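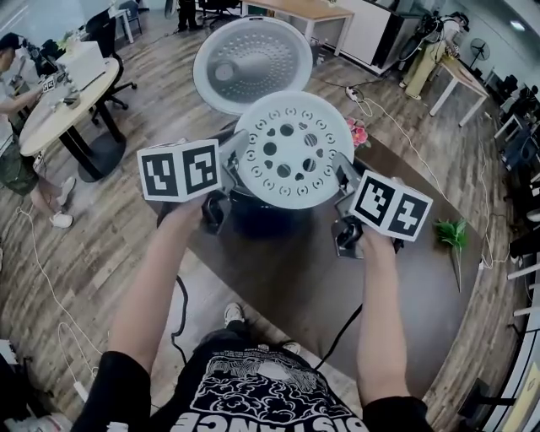 Perforated lid held between both grippers, black pot on the table beyond.

Ratuto Town Land Remarks
Data card, release 2

Summary

Ratuto is a text collection of written public remarks on the redevelopment of council-owned land in the Ivard town centre. It holds 2,000 remarks lodged during three exhibition periods, each linked to the parcel or parcels it discusses. The collection is meant for work on topic labelling, stance detection and place-name resolution in planning documents.

Contents

remarks.csv — one row per remark, UTF-8, comma separated
parcels.csv — parcel identifier, zoning code, area in square metres
links.csv — remark identifier paired with parcel identifier
labels.csv — topic and stance labels for the annotated subset
CHANGES — release notes

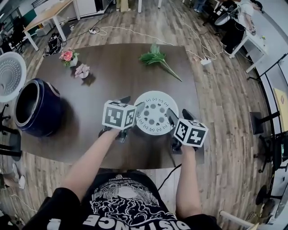 Of the full set, 900 remarks carry topic labels and 324 of those also carry a stance label (support, oppose, mixed, none stated). Stance was judged against the exhibited plan as a whole. A remark that favours the plan but objects to the car park is labelled mixed.

Fields in remarks.csv

remark_id: integer, stable between releases
period: 1, 2 or 3
channel: web, email, letter
body: remark text, names and street numbers replaced with tokens
length: character count of body after replacement

Letters were scanned and run through OCR, then corrected by hand. Spelling in the originals was left alone, so expect both "kerb" and "curb". Form letters are kept as separate rows and share a value in the template column, which is empty for everything else.

Known issues

Period 3 opened in February with a revised parcel map. Two parcels were merged, and remarks from periods 1 and 2 still point to the old identifiers. Use the superseded_by column in parcels.csv to resolve them.

The Urbańczyk Street frontage appears in remarks under several spellings, with and without the accent. The link table normalises these — the body text does not.

Remarks made orally at council meetings are not included.

Loading

The Cikatell reader handles the joins and accepts a period filter. Any CSV library will also work, provided quoted line breaks are honoured.

Licence

Labels and link table: CC BY 4.0. Remark text may be used for research and must not be used to identify the people who wrote it.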